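How a workshop plans to buy a robot arm

A robot arm is a machine that moves things from place to place. Buying one takes planning, because the arm is only part of the cost.

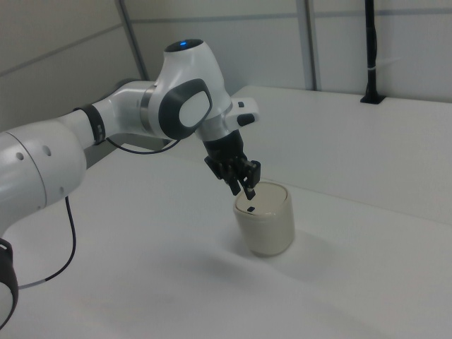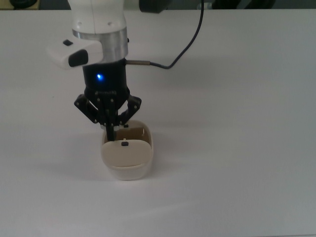 In both pictures: a robot arm with a black gripper over a cream-coloured container.

Heather Fairweather plans equipment for a workshop called Neves. She begins with the job. What must the arm pick up? How heavy is it? How far must it travel?

Next she makes a list of parts, with a price beside each one:

Arm: £3,868
Table and safety panels: £3,103
Gripper: £471

The gripper is the "hand" at the end of the arm. It is often sold separately — one arm can use different grippers for different jobs. A gripper has to open wide enough for the object and close without crushing it.

Heather then asks 3 shops for a price and compares them. She also keeps some money back for repairs, spare cables and lessons for the people who will use the arm.

Words to know
Budget: a plan for spending money.
Quote: a price a shop offers in writing.
Spare: an extra part kept for later.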